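Jornora Clothing Reuse Project
Progress report to the Söderlund Fund
Saturday, November 9, 2019

Period covered

This report covers work done since the September report under the second-year grant. It deals with intake, sorting, folding and storage of donated jersey clothing at the Narkska sorting room. Spending is reported separately on the fund's own form.

Intake

Donations continued to arrive through the Narkska drop-off point and the Millel collection route. The Millel route delivered 68 bags in the period. Bags are weighed unopened, tagged with the route and date, and held on the intake shelf until a sorting table is free. Knitwear and jersey are separated from woven clothing at first opening. Wet bags go straight to the laundry line and are not counted as sortable stock.

Sorting

The sorting grades were reduced from five to 3: resale, repair and fiber. The former "light wear" and "minor fault" grades overlapped, and two sorters grading the same bag often disagreed about them. Under the new grades, surface fuzz on ribbing does not move a garment out of resale. Open seams, holes and stretched necklines send it to repair. Stains that remain after one wash send it to fiber.

Grading is done with the garment laid flat. Bunched items have to be opened out first, and most of the handling time on jersey is spent at this step. Sleeveless tops and other items with narrow bound edges take the longest. The bindings twist around each other and around the body of the garment, and an armhole can be mistaken for the neckline until both are free.

Folding

The written folding procedure was revised for jersey. Sorters now find a side seam first and work toward the hem, then lay the garment face down and straighten the bindings by hand. Pulling on the binding to open a garment is no longer allowed, as it stretches the rib. Contrast trim is useful during this step. On a pale garment with dark binding, the edges can be followed by eye through the folds. Garments with trim in the body color are still slow to open, and the revised procedure has made little difference to them.

Pale jersey with navy ribbed trim, bunched:

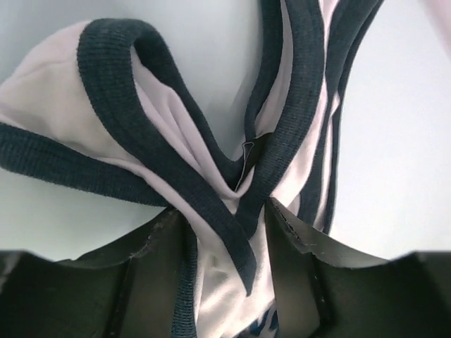
Storage

The open bins for resale stock were replaced with 8 shelf units. Folded garments are stacked with the fold facing out and sorted by size, then by color. Stacks of thin jersey lean when they go above the shelf lip, so the stack height has been lowered. Repair stock remains in bins and is not folded.

Open items

The laundry line was out of service for 2 weeks while a drain pump was on order. The resulting backlog has been cleared except for bedding. Labels for the repair bins have not been printed. The size guide for children's jersey is in draft and will be sent with the next report, together with a count of garments regraded from repair to resale.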